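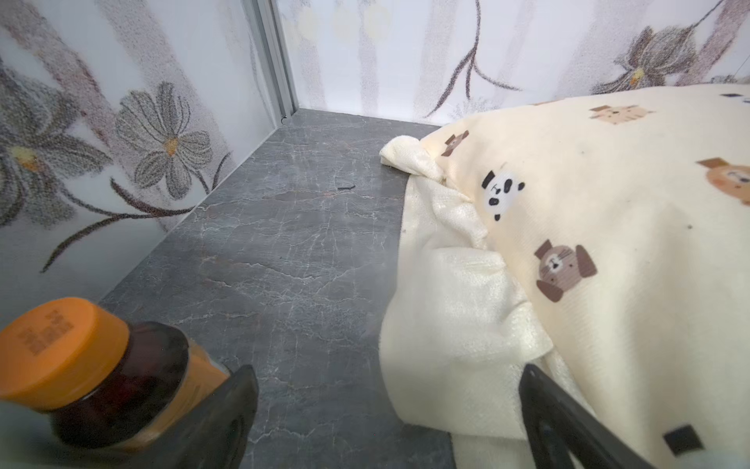

Marble-pattern floor, flowered panels.

Wednesday, late

Home from the Drimley ground a little after 11. We lost 2–1 to Uvavside and I am less upset about it than I expected to be on the bus.

The gate was 847, read out at half time. Last season the same fixture had the whole far side full. People in the line for tea were saying it's the ticket price. I think it's the owners. Gravelora took over in the summer and promised a new striker, a new bus and wages paid on the last day of every month. So far we have the bus. It has their name on it in letters you could read from the next town.

The first half was poor. We kept hitting it long into the wind and it kept coming back. Uvavside scored from a corner after 11 minutes with no one on the man at the back post. I have seen us let in that same goal maybe five times since August. The two center backs stood and pointed at each other.

After the break we were better. The young left winger came on and ran at their right back every time he got the ball, and we tied it in the 54th minute. It was a scruffy goal, off a shin I think, but it went in. For half an hour I thought we would win. Then a free kick in the 89th, a bad clearance, and it was in the net. A lot of people left right then and I don't blame them. I stayed to clap the players off. Three of them came over. The rest went straight down the tunnel.

The talk on the bus was all about wages. One man had heard the players are still owed for last month and that some of them had refused to train on Monday. Another said that was old news and it had been settled. I don't know which is true. If it's the first, I can't be too hard on them for tonight. I'd like the club to just say.

Weerakoon is still on the shirts, at least. They have stuck with us through two relegations and I would be sorry to see them go – there was a rumor about that too, but there is a rumor about everything now.

Paid for the season ticket in four parts and the third comes out this week. I did think about stopping it. I won't.

Knee sore from standing. Need to find the other glove. Away on the weekend, a long trip, and I have not decided if I'm going – depends on the weather and whether I can get a seat near the front.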